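Flusham School of Home and Family Studies
Course 476: Household Organization
Handout 3: Sorting Small Items by Box
Instructor: Soledad Achterberg

This handout accompanies the unit on bedrooms and clothing storage. Students should read it before the practical session and bring it with them. The unit is concerned with articles too small to hang and too light to stay in place on a shelf: socks, hosiery, soft toys and the like.
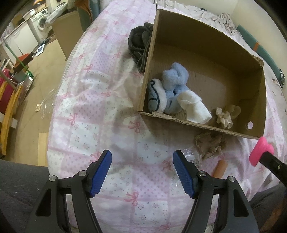
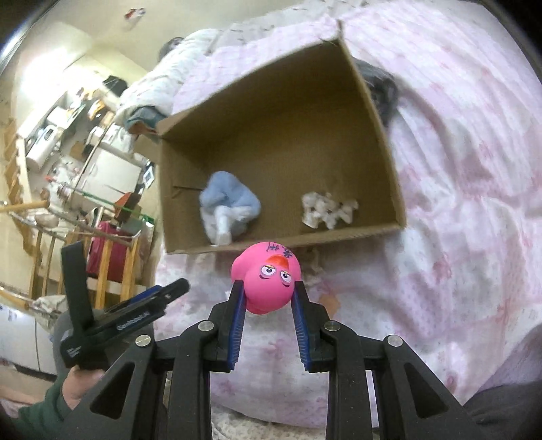 Both pictures: an open cardboard box on a pink and white patterned bed cover.

1. Choice of work surface

A made bed is an acceptable sorting surface for clothing and soft articles. It is large, it stands at a convenient height for most adults, and small things do not roll far on it. The cover should be pulled reasonably flat before work begins. Stockings and other thin garments are easily lost in folds, and pale ones are hard to see against a pale print.

The bed has one disadvantage. It must be cleared by evening, and students who begin late tend to return everything to the drawer unsorted. Plan for no more than 34 minutes per drawer.

2. Choice of container

Any open carton with a firm base will serve for sorting. New storage boxes should not be purchased at this stage, as the correct size cannot be known until the contents have been reduced. In the Praraten apartment studied last term, the household had bought drawer inserts first and later found that none of them held winter socks.

A carton with worn or torn walls may be used for sorting but should not be kept for storage. Corrugated board sheds dust and catches on knitted fabric.

3. Procedure

Empty one drawer at a time. Place clothing and toys in separate groups, even when they have been stored together for years.

Pair socks before folding them. Single socks are set aside until every drawer in the room has been emptied.

Check stockings for runs by spreading them over the hand. Remove rings and watches first.

Remove packaging, including plastic bags and labels, from any article that is to be kept. Labels needed for a return go in an envelope with the receipt.

Toys that belong to a child are sorted with the child present where possible. An adult may group them beforehand but should not discard any. Rubber toys used in the bath are stored apart from plush ones and must be fully dry.

4. Common errors

Students frequently overfill the box. When articles must be lifted out to reach those underneath, the box is too full for daily use. A second frequent error is the "miscellaneous" pile, which in the Lindsay exercise grew larger than all the others together. Limit it to what can be held in two hands.

5. Assignment

Sort one drawer at home and submit a written record of one page. State the type of drawer, the groups you formed, and where each group was placed afterward. Photographs are optional and are not graded.

Records are due in Room 616, Stekby Building, by 24/05/2023. Late work requires the written approval of the instructor.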